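Parquet refinish quote -- is the "screen and recoat" thing a racket?

Home Forum > Floors > Hardwood and Parquet
Started by rabella_52, 28 August 2018

rabella_52 wrote:
We have old parquet in the living room and the hall behind it, probably original to the house. It's dull down the middle where people walk and fine along the walls. I had two outfits out. Agbayani Floors wants to sand the whole thing to bare wood, stain and three coats. Metero says it only needs a screen and recoat, which is a light scuff and one coat of poly, for a third of the price.

I don't trust either of them. The first guy never got down on his knees to look. The second guy looked plenty but couldn't tell me what finish is on there now, and I thought that mattered. Who is right?

Rosalinda

gritty_kitty wrote:
It matters a lot. If there's wax on that floor the new coat will peel like a sunburn. Did the Metero guy do any kind of test? A drop of mineral spirits on a white rag, rub in a corner, see if it comes up yellowish. Takes a minute.

If he didn't, I'd cross him off no matter how cheap he is.

ebere_a wrote:
I'm going to disagree with the mood here before it gets started. Every one of these threads goes "only a full sand will do" and I think that's people justifying what they paid for. Parquet is thin. You get a few sandings out of it over its whole life and then you're into the glue or the nails. I'd want a very good reason to spend one of them on some foot traffic.

Ebere Afolabi

rabella_52 wrote:
No test. He said he could "tell by the sheen."

gritty_kitty wrote:
Of course he could.

M_Enriquez wrote:
Did the full sand on 13 by 11 of finger parquet in January and I'll tell you what the quote didn't say. Parquet grain runs two ways. A drum sander going with one set of blocks is going across the other, so you get cross-grain scratches on half the floor unless they finish with a planetary machine at a fine grit. Mine didn't. Looked great until the sun came in low, then it looked like somebody had dragged a rake over it. I had them back twice.

Ask Agbayani what machine they finish with. If the answer is "we edge it and buff it," keep asking.

charito_p wrote:
My problem with all of these quotes is that you're shown a two-inch sample and then you own a whole room of it. I wasted a month on stain chips. What helped me was looking at entire floors from a height with something plain sitting on them, because a busy pattern behaves differently across a room. Even computer renders are some use for that.

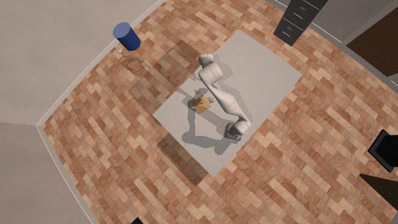 Re: Re: looking at whole floors

ronsamonte wrote:
Sorry, but I think renders are close to worthless for picking a finish. A render has whatever light the person making it felt like using. Your hall has one bulb and a door. I'll give you that it tells you something about pattern, and a big pale table on top does show how much the floor takes over a room. For color or gloss I wouldn't believe a pixel of it.

charito_p wrote:
I said pattern, Ronaldo. I didn't say gloss.

ronsamonte wrote:
You said finish quotes! But fine, pattern. I still say put a sample on the actual floor, inside a closet, and look at it morning and night for a week before you sign anything.

ebere_a wrote:
The closet trick is good. It also gives you an adhesion test for nothing. Scuff a patch by hand, coat it, let it cure, then score it and pull tape off it. If the tape comes up clean, the recoat guy may be right by accident.

gritty_kitty wrote:
"Right by accident" is about how I'd describe most of the trade.

rabella_52 wrote:
OK, did the rag thing in the coat closet. The rag came up slightly yellow. Is that wax or is that dirt? I can't tell and now I'm suspicious of the rag.

M_Enriquez wrote:
Try it again in the middle of the traffic path and then along the wall. Fresh rag each time. If the wall gives you more yellow than the path, I'd bet wax, as it wears off where you walk. Then your cheap option is off the table unless someone strips it first, and stripping parquet is miserable. It gets down in every seam.

ebere_a wrote:
I'd add a third choice, which is wax it again. If it's a wax floor it has gotten this far as a wax floor. A can, a rented buffer for 50 bucks, one afternoon. Neither company is going to offer you that one.

gritty_kitty wrote:
And then she's waxing it every year forever.

ebere_a wrote:
Once a year. I also clean my gutters.

rabella_52 wrote:
Path is nearly clean, wall is yellow. So wax, I guess. I called Metero back and he said they have a primer coat that goes "over anything," for an extra 152. Agbayani hasn't returned my call about the machine. I'm leaning toward the can and the buffer until one of them gives me a straight answer.

ronsamonte wrote:
Get "over anything" in writing and see how fast the wording changes.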